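How a Two-Armed Robot Does the Shopping
A look at the Elldale shop-picking kit, for readers aged nine and up
Words by Aurelia Hauser

A robot that picks things up in a shop has a harder job than a robot that welds cars. In a car factory, every door is the same shape and arrives in the same spot. On a vegetable stand, no two potatoes match, and they lie in a heap.

The Elldale is a robot with two arms, made by a company called Bognár. It is sold as a kit to colleges, training centres and shops that want to try out robot picking. This page explains what is in the kit, how the robot does its work, and what it can and can't do at present.

What comes in the kit

The main part is the robot itself: a body, two arms and two hands. A camera sits at the top of the body and looks down and forward, towards the place where the hands work.

The kit also has a computer, a charging lead, a stop button on a long cable, and a program called Dundum. Dundum is the part that learns. The arms and hands are only metal, rubber and motors until Dundum tells them where to go.

The produce is not included. Most buyers use artificial fruit and vegetables for practice, which don't bruise or go off. A plastic tomato that falls on the floor can go straight back on the stand.

What the joints do

Hold your arm out in front of you. You can bend it at the shoulder, the elbow and the wrist. You can also twist it, so that your palm faces up or down. The robot has joints for all of these movements, and inside each joint is an electric motor.

Next to each motor is a sensor that measures how far the joint has turned. The computer reads every sensor many times a second. If the elbow is meant to be bent halfway and the sensor says it is not there yet, the motor keeps turning. This loop of measuring and correcting is called feedback. You use feedback too, when you carry a full cup of water and watch the top of it.

One job, two hands

Try this at a table. Pick up a carrot with one hand and put it in a bowl. It is easy, because your fingers can feel the carrot and grip harder if it slips. A robot hand has less feeling in it than yours, so a second hand is a great help. One can support from underneath while the other steadies from the top.

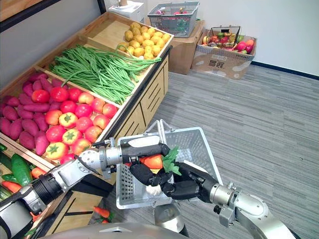 Reading time: 5 minutes

The carrot is a good test object. It is stubby at one end and has a tuft of leaves at the other, so it is not the same shape all the way along. With one hand curled under it and a finger pressing on the upper side, it has less chance to roll. The basket is underneath, ready to take it.

Notice the stand as well. Its compartments slope, and each kind of vegetable has a place: tomatoes, sweet potatoes, small potatoes, long green beans. Each of these is a different problem for the robot. Tomatoes are smooth and round. Sweet potatoes are long and stacked against one another, so moving one may shift the next. Long beans are the worst of the lot. They tangle, and a hand that goes in for a few can pull out a bundle.

How Dundum learns

Nobody types in a list of movements for each vegetable. The robot is shown what to do by a person called an operator.

The operator moves a pair of controls, and the robot's arms copy them. While this happens, the computer stores two things together: what the camera saw, and how the joints moved. One complete go, from reaching out to letting go, is called a demonstration.

A single demonstration is not much use. If the carrot is a little to the left next time, the robot would close its fingers on air. So the operator repeats the job with the carrot in different places and at different angles, and moves the basket too. Bognár supplies Dundum with 2000 demonstrations already stored. The buyer adds more for their own stand and their own baskets.

After that, the computer looks for patterns that link what the camera sees to what the joints should do. This stage is called training. It needs no operator and can be left to run overnight.

How well it works

The kit was tested at Estness, a training centre for shop workers, in November. The robot was asked to move one item at a time from a stand to a basket. It made 492 attempts over the test. An attempt counted as a success only if the item ended up inside the basket and nothing else was knocked off the stand.

Carrots and sweet potatoes gave the best results. Tomatoes were next. Beans were left out of the final score after the first morning, as the testers could not agree on what counted as one item.

Speed is the weak point. The Elldale took roughly 27 seconds for each item. You could do the same job in 2 seconds without hurrying. The robot moves slowly on purpose: a slow arm is easier to stop, and it does less harm if it bumps into something.

Safety rules for the Elldale

Stand outside the marked area while the arms are switched on.
An adult must hold the stop button whenever the robot is moving.
Do not reach into the basket until the arms have gone back to rest.
Tie back long hair and take off scarves.
If an item falls on the floor, leave it there until the adult says the robot is off.

Is it worth having?

For a shop that wants its shelves picked quickly, no. The Elldale is too slow, and it can't deal with tangled or very soft things. For a college that teaches robotics, it is a sound choice. The arms are strong and the stop button works at once. The instruction book is clear, apart from the chapter on setting up the camera, which needs an adult and some patience.

Words to know

Joint: a place where an arm can bend or twist.
Sensor: a part that measures something, such as how far a joint has turned.
Feedback: measuring what has happened and using it to correct the next movement.
Operator: the person who moves the controls.
Demonstration: one complete go at a job, stored by the computer.
Training: the stage when the computer looks for patterns in the demonstrations.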